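## Part 2: Setting Up Your Desk Corner

Welcome back! By now you have your desk where you want it, and the next job is the nice one — finding a home for all the small things that tend to drift across a tabletop. This part of the Clinier home guide was put together by Oona Seppälä, with a good deal of patient testing by Veikko Räsänen, and you should allow yourself 30 minutes for it. Put the kettle on first if you like.

### Before you begin

1. Wipe the tabletop with a damp cloth and give it 15 minutes to dry.
2. Set the lidded storage box at the back left, with its label turned toward you.
3. Put the painted tin near the middle, in front of the storage box.
4. Bring out everything else (cups, packets, bags, jars, cords) and leave it within reach for sorting.
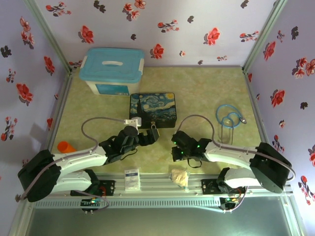 Does the label on the storage box have to face the front?

It's best if it does, as you'll be reaching for that box half awake some mornings, and a label you can read saves you from lifting the lid to check.

### Sorting the small things

5. Pick up the cups first. Rinse them, and keep one on the desk for pens if you're fond of having pens handy (we are).
6. Gather packets and soft bags next. Look inside every bag before you throw it out, even the crumpled ones — Veikko once tossed a perfectly good set of felt pads that way and was sorry about it for most of May.
7. Coil anything long, such as cords and tubing, into wide, easy loops. Lay each coil flat or hang it over something rounded.

> **Caution:** Don't wind cords or tubing tightly around a narrow object, and don't fold them sharply. Tight bends can crease or crack the covering over time.
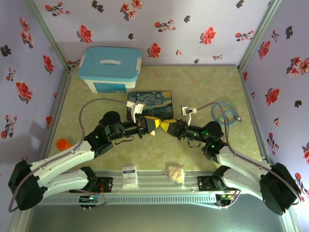
Once the coils are done, take a little break and see how the desk feels from your chair. Whatever you use every day should be within an easy arm's reach, and the things you want once a month can go into the storage box.

8. Close the storage box and press along all the edges of the lid.
9. Try the handle gently before you lift the whole box by it.

### The locking tin

10. Decide what belongs in the tin. Spare keys, stamps, and letters you'd like to keep private are all good choices.
11. Close the lid, bring the latch together, and pass the shackle through the loop.
12. Push the shackle down until it clicks, then give it a light tug.

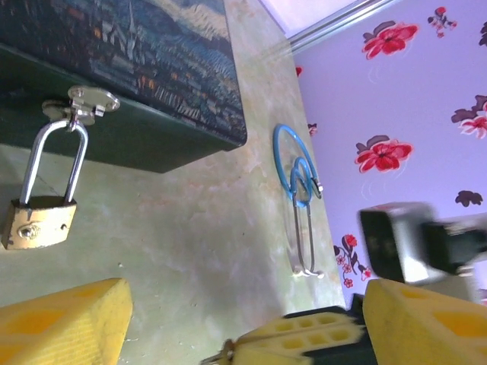 Keep the key somewhere other than the desk, and tell one person you trust where it is. If you've mislaid it, please don't pry at the latch, as the metal bends more easily than you might think. A small brass padlock with a tall shackle, like the one hanging from the dark green tin, has plenty of room to swing, so hold the body steady with one hand while you turn the key with the other. Scissors can lie flat on the tabletop while you work, but do put them away when you're done, with the blades closed.

**Note:** If the key feels stiff, use a dry lock lubricant and work the key in and out a few times. Cooking oil will gum it up.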